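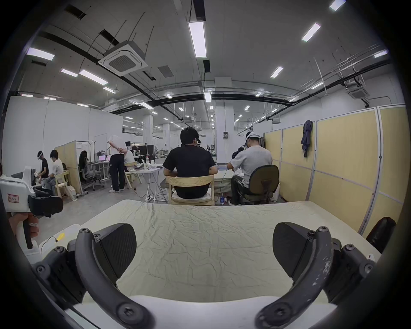 December 25, 2018. Bench notes, Lelotik hall, hand-held gripper pair.

Went over the station rules again before the next block of sessions. Lowther copy is out of date, still has the June numbers in it, so what follows replaces it until Huia Goodwin has typed up the clean one. Tell me if something is wrong, don't just work around it.

Starting state

Cloth on the table, nothing on it until the take is called. Wrinkles are OK. We argued over this for too long. Sultby wanted it pulled flat every time, I say leave it, a real kitchen table isn't ironed. Settled: creases allowed, folds doubled over not allowed, cloth must not hang over the front edge where a finger can catch it.

Fingers open all the way at start and at end. Both units. If one drifts half shut between takes, the take is marked and redone, no fixing it later in the log.

Pads and arms

Scuffed paint on the finger arms is cosmetic. Chips near the bend, same. Don't swap an arm for looks. Swap a PAD when the texture has gone smooth at the tip, and swap left and right together, never one side. Write the take number next to the swap. Last batch had 174 takes and two pad changes nobody wrote down, so I can't tell which grip force goes with which pad.

Hex screws on the arms: check by hand at the start of each block. Finger tight is not tight. Threadlock only on the lower ones.

Labels and cables

Every unit keeps its label. No label, no session, even if you are sure which one it is. Yellow cable tags stay on too, somebody has been snipping them off becuase they "get in the way". They are how we match a cable to a base. Cable lies slack on the table by the base, not stretched over to the operator.

Floor between desks: cables still run loose across the walking path. Belside covers ordered, 7 lengths. Till those come, walk round. Drinks on the floor under desks are allowed, on tables with gear they are not.

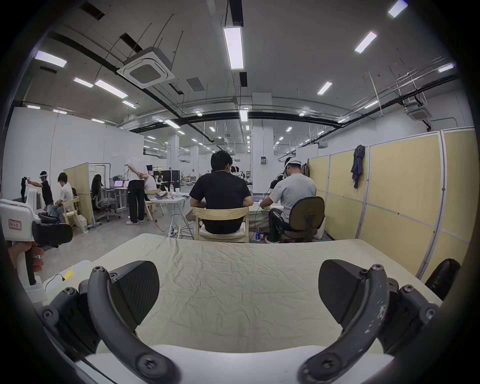 People around the station

Headset users get arm's length clear on all sides, and someone near who can see. Don't tap them on the shoulder, talk first. Chairs pushed in when you get up, the backs are at just the right height to clip a gripper on the way past.

Background people are fine in the takes. No need to clear the hall. But no reaching over the cloth while a take is runnning.

Stop rule

Old rule: stop after 80 takes. New rule: stop at 80 or when the same fault shows up 5 times, whichever is first. Log the fault, tell Huia, leave the unit where it is so she can look at it.

Still open: who signs the sheet when two people share a pair. Lowther copy says the left hand operator. Makes no sense to me, ask.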